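分拣托盘

分拣托盘是一种浅口敞开的容器,用来把零散的小件物品按颜色、形状、尺寸或用途分开存放。它通常成组使用,排在桌面或工作台的一侧,每只托盘对应一个类别。常见的使用场合有家庭收纳、幼儿教室、手工作坊、文具和五金零售、邮件处理以及小批量装配。分拣托盘与收纳盒的主要区别在于没有盖子,侧壁较低,手可以从任何方向伸入取放。

名称

中文里“分拣托盘”“分类盘”“分类盒”三种叫法混用。幼儿教育用品目录多用“分类盘”,仓储和装配行业多用“分拣托盘”。侧壁高于盘底短边一半的容器,一般改称“料盒”或“周转箱”,不再算作托盘。口语中也有人把一切浅盘统称为“盘子”,与餐具相混,书面材料中应避免。

历史

浅盘分类的做法与纽扣、珠子、铅字、种子等小件物品的买卖关系密切。早期的分类容器多为带隔条的木盘,尺寸由各店自定。排字房的字盘是其中格子较多、规则较严的一类,各格的大小按用字频率安排,常用字的格子大,而且靠近排字工的手边。

塑料注塑普及以后,单色、单格的小托盘逐渐代替了整块的木制隔盘。单格托盘可以单独拿走、清洗或更换,一组中坏了一只,不影响其余几只使用。特雷尔瑟姆(Treltham)的文具商洛雷罗(Loureiro)曾出售一套用于零售柜台的彩色托盘,全套共64只,分为八种颜色,店员以颜色对应货架区域。这套托盘后来停产,但以颜色代替文字标签的做法在当地一些店铺沿用下来。

结构与尺寸

典型的分拣托盘为长方形,四角带圆弧,侧壁略向外倾斜,便于叠放。盘口边缘常有一圈翻边,既能增加刚度,也方便手指勾取。盘底分平底和纹底两种。平底容易擦洗,但纽扣、卡片等扁平物品贴在上面不易拿起;纹底有细小凸棱,物品与盘底之间留有空隙,取放较为方便。

尺寸没有统一规定。斯克利(Skerkley)出品的桌面型托盘长288毫米,宽度约为长度的三分之二,可放入普通文件柜的抽屉。奥纳(Oner)的小号托盘侧壁高77毫米,在同类产品中偏高,适合盛放积木一类有体积的物品。装螺钉、垫圈的托盘要浅得多,侧壁过高会挡住视线,也会妨碍手指贴着盘底拨动。

材料

塑料托盘重量轻,颜色多,受冲击时不易碎裂,是目前较常见的一类。金属托盘耐磨,适合存放带油的零件,缺点是放下时声音较大,边缘如未卷边容易划手。木托盘多见于手工作坊和展示柜,受潮后会变形,不宜用水浸洗。纸浆模塑托盘价格低,一般只用于短期周转。

需要防静电的场合使用掺有导电成分的托盘,这类托盘以黑色和深灰色居多,不能单靠颜色来表示类别,多以贴签区分。

颜色的作用

颜色是分拣托盘上使用得较广的标识方式。与文字标签相比,颜色在较远处就能辨认,也适合尚不识字的儿童。颜色的用法有两类。一类是“同色归同盘”,物品的颜色与托盘的颜色一致,多用于幼儿练习和玩具收纳。另一类是“以色代类”,托盘的颜色代表某个类别,与物品本身的颜色无关,例如橙色托盘放待修件,白色托盘放合格件。

两类用法不宜在同一张桌面上混用。设计研究者卡罗琳娜·拉马略(Carolina Ramalho)在关于家庭收纳的文章中指出,混用规则的家庭在整理时停顿更多,孩子往往先按颜色放,大人再按类别重放一遍。她建议每张桌子只用一种规则,并把规则写在托盘旁边的卡片上。

选色时应考虑相邻颜色的差别。深青与深蓝、浅紫与浅灰在光线不足时容易混淆,排列时最好隔开。红绿色觉有障碍的使用者可以改用明度差别较大的组合,或在盘口加贴不同形状的标记。白色托盘衬托深色物品的效果较好,放白色物品时则不易看清数量。

摆放

托盘一般沿桌子的远侧排成一行,近侧留作铺开待分物品的空地。后排摆放的好处是拿取物品时手臂不必绕过托盘,中间区域也不会被占去。分拣桌用带细小斑点的浅米色台面较为合适,浅紫色料箱、深青色托盘、白色托盘和橙色托盘并列在后排时,各自的颜色都能与台面分开,放在深青色托盘里的黄色小块也很容易看见。 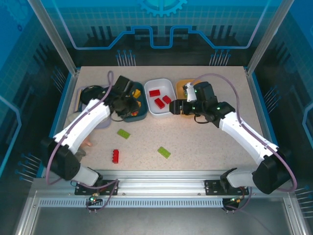 一行的数量以四到六只为宜。超过这个数目,两端的托盘需要侧身才能够到,可以改成前后两排,或把不常用的类别移到旁边的架子上。两排摆放时,后排托盘应垫高,使盘口露出前排之上。

左右手的分工也影响位置。右手为主的使用者通常把出现次数多的类别放在右侧。两手同时操作时,宜把托盘以中线为界分成左右两组,各手负责离自己近的一组,以减少交叉。

操作

分拣的基本步骤是倒出、铺平、粗分、细分。粗分只看一个特征,例如颜色;细分再看第二个特征,例如大小。特征一次只换一个,出错较少。数量较多的物品可先分成小堆,分完一堆再铺下一堆。

难以归类的物品应设一只“待定”托盘,不要在手里停留过久。全部分完以后再集中处理待定托盘,多数物品此时已有可以参照的类别。待定托盘里的物品如果超过全部物品的十分之一,说明类别划分过粗或规则不清,需要重新拟定。

清洁与保存

塑料托盘可用温水和中性洗涤剂清洗,晾干后再叠放,叠放时底部有水会使上下两只吸在一起,难以分开。装过胶水、颜料的托盘应在残留物变硬前擦净。长期受阳光直射的彩色托盘会褪色,浅色褪得较明显,同一组中新旧托盘颜色不一时,宜整组更换或改用标签。

叠放高度视侧壁斜度而定。斜度小的托盘叠得过高容易卡死,可在每两只之间垫一张纸。

参见:收纳盒、字盘、周转箱、颜色编码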